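How to Paint a Tabletop White and Keep It White

My work table started life as a dining table the color of strong tea. I wanted it white, and I mean properly white, flat and a bit soft looking, up against a white wall so the whole corner would feel bigger. The first time I tried this (different table, same optimism) I slapped on leftover wall paint and had coffee rings by the weekend. So this is the way I do it now, and I've done three tables like this!

What I used

Ivby bonding primer, one quart
Celotero cabinet paint in satin, plain white, one quart
Egilsson water-based topcoat in matte
A foam roller and a spare
Sandpaper in 120 and 220 grit, plus one sheet of 2000
A degreaser, rags, painter's tape

Clean it first

Wash the top with the degreaser, then with plain water, then let it dry. Do the edges and a few inches of the underside too, where hands go. Mine looked clean and the rag came up brown, which was humbling. If there's old wax on there you may need to go over it twice.

Sand it, but don't go crazy

You only want to knock the shine off. I go over everything with 120 and follow with 220, and it takes me 15 minutes a pass on a top this size. Fill any dents now and sand the filler flush. Then vacuum, wipe with a damp rag, and wait again. There's a lot of waiting in this project, so maybe line up a podcast.

Prime

Roll the primer on thin. It'll look patchy and sad and that's fine — the second coat pulls it together. If you see yellow or pink coming through, that's the wood bleeding, and regular paint won't stop it. Put on another coat of primer and check again the next morning. I needed three on mine, all of them in the middle, where the grain was darkest.

Paint

Three thin coats of color, always rolling the long way, and lay off each strip with barely any pressure. I load the roller less than I think I should. Sand very lightly with the 220 between coats and wipe up the dust. Don't go back over a spot that has started to set! You'll pull it and leave a little crater, and then you'll be staring at that crater every day (ask me how I know).

A piece of advice about the wall: paint a test card and hold it up to the wall before you commit. I had picked a warm white, and next to my wall it looked like old piano keys. I took it back to Plandlow, where I buy everything, and had them mix a cooler one.

Topcoat

Stir it, never shake it, or you'll be rolling bubbles. Two coats on the legs is plenty, but give the top four. I let the last one sit overnight, then rub it very gently with the 2000 grit, wet, with a drop of dish soap. That takes off the tiny nibs and leaves it lovely and smooth under your forearms.
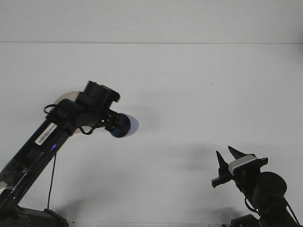
Then you leave it alone for 14 days, and this is the part I'm worst at. You can put light stuff on it after a couple of days, but nothing heavy and nothing rubbery. Some rubber feet will mark fresh paint, and those marks don't wipe off. Felt pads under anything that lives on the table are worth the five minutes.

For cleaning I use warm water and a tiny bit of dish soap on a microfiber cloth. Pencil comes off with a white eraser. For scuffs I use one of those melamine sponges, very lightly — rub hard and you'll polish a shiny spot into your nice matte finish.

If you do chip it, keep a bit of the paint in a small jar, dab it on with a toothpick, let it dry and dab again. My top is 26 inches deep and the front edge is where all my chips have been, so next time I'm rounding that edge over with sandpaper before I even open the primer.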